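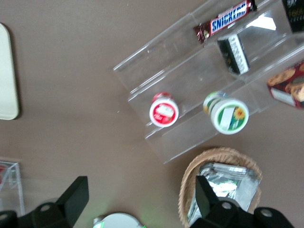 *투명한 계단식 진열대, 맨 윗단에 스니커즈*

# Primov 스테레오 녹음기 사용기: 무반주 합창 연습 녹음 기준

2021년 2월 10일 작성. 펌웨어는 구입 당시 버전 그대로이며, 모든 녹음은 내장 마이크로 진행했다. 제품은 직접 구입했다.

## 용도와 조건

혼성 합창단의 연습 기록용으로 쓸 녹음기를 골랐다. 음반 제작용 장비로 평가하지 않는다. 필요한 것은 연습이 끝난 뒤 성부별 음정과 자음 타이밍을 확인할 수 있는 해상도, 그리고 연습 한 번을 중단 없이 받아내는 안정성이다.

장소는 Mohamedi 홀의 연습실이다. 바닥은 목재, 측벽 한쪽은 유리, 천장은 낮은 편이다. 잔향은 짧지만 유리벽 쪽에서 고역 반사가 강하게 돌아온다. 소프라노가 높은 음역에서 포르테로 노래하면 귀로도 딱딱하게 들리는 방이다. 같은 조건에서 이전에 쓰던 Gollon 녹음기를 나란히 놓고 비교했다. 두 기기는 같은 높이의 Ballton 스탠드에 올렸고, 지휘자 뒤쪽 중앙에 배치했다. 레퍼토리는 르네상스 모테트와 19세기 독일어 무반주곡이다.

## 외형과 조작

본체는 한 손에 들어온다. 녹음 버튼은 전면 중앙에 있고, 주변보다 약간 들어가 있어 실수로 눌릴 일이 적다. 버튼을 한 번 누르면 대기, 다시 누르면 녹음이 시작된다. 대기 상태와 녹음 상태의 차이는 표시등의 점멸 여부로만 구분되며, 밝은 방에서는 읽기 어렵다. 첫 연습에서 대기 상태로 모테트 한 곡 전체를 놓쳤다. 설정 메뉴에서 '단일 동작 녹음'을 켜면 한 번 누르는 것으로 바로 시작된다. 기본값이 꺼짐인 것은 납득하기 어렵다.

입력 레벨은 측면 다이얼로 조절한다. 눈금은 0에서 9까지이고 걸림이 없다. 다이얼이 지나치게 가볍다. 가방에서 꺼낼 때마다 위치가 달라져 있었으므로, 레벨을 맞춘 뒤에는 홀드 스위치를 거는 편이 낫다. 홀드는 버튼과 다이얼 모두에 적용된다.

하단의 나사 구멍은 금속이며 Ballton 스탠드에 어댑터 없이 체결되었다. 다만 구멍이 배터리 덮개와 가까워, 스탠드에 올린 상태에서는 배터리를 교체할 수 없다. 연습 도중 교체가 필요하면 기기를 내려야 하고, 그때마다 마이크 위치가 바뀐다. 녹음끼리 비교하는 것이 목적이라면 사소하지 않은 문제다.

## 음질

### 자체 잡음

피아니시모 대목에서 차이가 가장 분명했다. Gollon은 레벨을 올리면 고역에 지속적인 히스가 깔린다. Primov에서도 잡음은 들리지만 대역이 더 고르고, 합창이 시작되면 의식되지 않는다. 연습실 환기 장치의 저역 소음이 오히려 먼저 들린다. 저역 차단 필터를 켜면 환기음은 상당 부분 줄어든다. 필터는 켜기와 끄기만 가능하고 차단 주파수는 바꿀 수 없다. 베이스 성부의 낮은 지속음이 얇아지므로, 베이스 음정을 확인할 곡에서는 끄고 녹음했다.

### 스테레오 상

내장 마이크는 교차 배치이며 각도는 고정이다. 중앙에 둘 경우 소프라노와 베이스의 좌우 분리는 명확하고, 알토와 테너는 가운데에 겹친다. 반원 대형에서는 이 정도로 충분하다. 이중 합창 대형으로 서면 두 합창단의 거리감이 실제보다 좁게 들린다. Gollon은 상이 더 넓지만 중앙이 비고, 독창 부분의 위치가 흔들린다. 연습 점검이라는 용도에서는 Primov 쪽이 판단하기 쉬웠다.

### 자음과 과도 특성

독일어 텍스트에서 어말 자음 t와 k가 성부마다 어긋나는지 확인하는 데 이 녹음기를 가장 많이 썼다. 파열음의 시작점이 뭉개지지 않아 느린 재생 없이도 어긋남을 들을 수 있다. 반면 s와 z의 치찰음은 강조되는 경향이 있다. 유리벽 반사의 영향도 있겠으나, 같은 위치의 Gollon에서는 덜했다. 스탠드를 유리벽에서 먼 쪽으로 한 걸음 옮기자 완화되었다.

### 리미터

리미터를 켜면 클리핑은 막히지만, 포르티시모 직후의 잔향이 눌렸다가 올라오는 것이 들린다. 종지 화음 뒤의 울림을 듣고 싶은 경우에는 쓰지 않는 것이 좋다. 리미터 없이 다이얼을 6에 두었을 때 총주에서 클리핑이 발생하지 않았고, 피아니시모도 쓸 만한 레벨로 남았다. 연습실 크기와 인원에 따라 달라질 값이다. 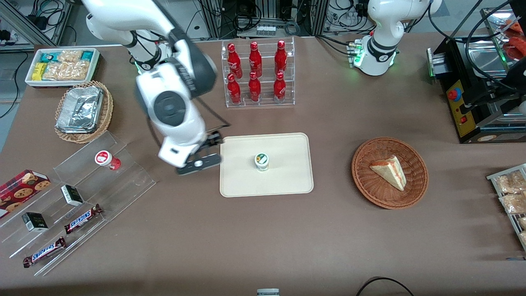

*크림색 트레이와 초록·흰색 인쇄 뚜껑의 작은 컵*

## 파일 관리

녹음은 WAV와 압축 형식 중에서 선택한다. 파일명은 일련번호뿐이며 날짜가 들어가지 않는다. 파일 속성의 시각으로 구분할 수는 있으나, 컴퓨터로 복사하는 과정에서 생성 시각이 바뀌는 경우가 있어 신뢰하지 않는다. 지난 12월부터 쌓인 파일이 487개이고, 대부분은 곡 중간에서 끊어 다시 부른 짧은 조각이다. 이 정도가 되면 기기 내부의 목록 화면은 실용성이 없다. 폴더를 수동으로 만들 수는 있지만 이름을 지정할 수 없다.

마커 기능은 유용하다. 녹음 중에 측면 버튼을 누르면 해당 위치가 파일에 기록되고, 일반적인 편집 소프트웨어에서 그대로 읽힌다. 지휘자가 멈춘 지점마다 마커를 찍어 두면 이후 검토 시간이 크게 줄어든다. 문제는 버튼을 누르는 소리가 녹음된다는 점이다. 본체를 통해 전달되는 둔한 충격음이며, 조용한 대목에서는 뚜렷하다. 제조사가 유선 리모컨을 별도로 판매하지만 사용해 보지 않았다.

긴 녹음은 일정 용량에서 자동 분할된다. 분할 지점을 편집기에서 이어 붙여 확인했으며, 샘플 누락은 발견하지 못했다. Gollon은 같은 상황에서 짧은 공백이 생겼다.

## 전원

건전지 2개로 작동한다. 충전지를 쓸 경우 메뉴에서 전지 종류를 바꾸어야 잔량 표시가 맞는다. 바꾸지 않으면 잔량이 절반 이상으로 표시되다가 갑자기 꺼진다. 꺼지기 직전까지의 파일은 정상적으로 저장되어 있었다. USB 전원으로도 작동하지만, 사용한 어댑터에 따라 미세한 고음 잡음이 섞였다. 보조 배터리에서는 이 잡음이 없었고, 현재는 이 방식으로 쓴다. 배터리 교체를 위해 스탠드에서 내리는 문제도 함께 해결된다.

## 장단점 정리

장점

- 피아니시모에서 방해되지 않는 수준의 자체 잡음
- 중앙 상이 안정적이어서 내성부 점검에 적합
- 편집기와 호환되는 마커
- 분할 녹음의 연속성

단점

- 대기와 녹음 상태의 구분이 어려운 표시등
- 스탠드 체결 시 배터리 덮개를 열 수 없음
- 마커 버튼의 조작음
- 날짜가 없는 파일명
- 치찰음 강조

## 판정

반원 대형으로 연습하는 중소 규모 합창단의 기록용으로는 권할 수 있다. Gollon을 이미 쓰고 있고 주로 포르테 이상의 곡을 다룬다면 교체할 이유가 크지 않다. 무반주곡의 여린 부분을 자주 점검한다면 차이가 들린다. 공연 녹음용으로는 외부 마이크 입력을 시험한 뒤에 판단해야 하며, 이 글에서는 다루지 않았다.

구입 후 먼저 바꿀 설정은 단일 동작 녹음 켜기, 리미터 끄기, 전지 종류 지정이다. 저역 필터는 방에 따라 정한다.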